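Colour bleeding (laundry)

Colour bleeding is what happens when dye leaves one piece of cloth in the wash and ends up in the water, and quite often on whatever else was in there with it. People also call it running, and the stain it leaves on the other clothes is usually called colour transfer. I've kept this entry in the household section of the site going for years now, mostly out of guilt over a cream jumper, and I've tried to keep it useful for anyone who has just opened the door on a load of pink pants.

Bleeding isn't quite the same thing as fading. A shirt can fade without marking anything else, from sunlight or plain wear, and a new towel can turn the water scarlet and still look as bright as it did in the shop. The two do overlap, though, and you'll find them muddled together in most older books (including the one I learned from).

Why it happens

Dye holds on to cloth in different ways. Some dyes form a proper chemical bond with the fibre, some get trapped inside it, and some more or less sit there and hope for the best. Cotton dyed with what are called reactive dyes should hold its colour well, but there's nearly always a bit of dye left over that never bonded, and the maker is supposed to rinse it out. When that rinsing is rushed, you get to finish the job at home.

Direct dyes are the cheaper sort and they let go more easily. Indigo, the blue in jeans, is an odd one, as it clings mostly to the outside of the yarn and rubs off on sofas, handbags and the backs of your knees. Polyester is usually dyed hot and under pressure, and it tends to behave itself in an ordinary wash.

Hot water makes all of this worse, and so does time. I'd put leaving a wet load sitting in a heap overnight at the top of the list of bad ideas, well above a slightly warm cycle, and Léonie Besson, who edits the fabric pages here, agrees with me on that and on almost nothing else.

Colours with a reputation

Red has the worst name of any colour, and it's mostly earned. Strong reds need a lot of dye to look rich, so there's more of it left over to wander off, and even a faint trace shows up as pink on white cotton. Black and navy can shed just as much, but what they leave behind is a sort of dull grey that people put down to age. Deep purple and turquoise are worth watching too. Turquoise can be a slow rinser, and I have a beach towel that kept it up for a whole summer.
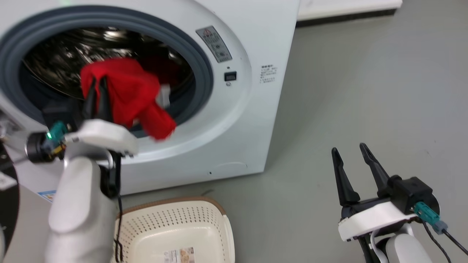

Testing for it

The home test is easy. Wet a hidden bit of the cloth, such as the inside of a hem, press a white cotton rag against it for a minute and have a look. If there's colour on the rag, wash the thing by itself or with others of the same shade. Try it with warm water if that's how you plan to wash.

The trade does it more carefully, of course. A strip of plain test cloth is fixed to the sample, the pair are washed together, and the staining is then compared with a grey scale that runs from 1 (awful) to 5 (no change you can see). Skye Pringle once lent me a set of those scales and I spent a very happy afternoon marking down my own socks.

Preventing it

Sorting by colour is still the best thing going, and cool water helps. Turn dark things inside out, don't cram the machine, and take the load out when it finishes. Colour-catching sheets do pick up loose dye from the water – I use them for mixed loads – but they can't help where two wet garments are pressed tightly together.

Then there's salt and vinegar. Lots of us were taught that a soak in one or the other will "set" the dye, and I'm sorry to say it won't do much for modern dyed cotton. Both have a place during certain kinds of dyeing, which is probably where the idea came from.

Putting it right

Keep the stained things wet and out of the tumble dryer, as heat can make the mark harder to shift. Wash them again straight away without the culprit. If that fails, a long soak in oxygen bleach is the usual next step for white and colourfast cotton, but keep it well away from wool and silk. Shop-bought colour run removers are stronger and can strip colours you wanted to keep, so read the packet first. My jumper, being wool, stayed pink.

See also: Colour fastness; Care labels; Indigo; Greying of white cotton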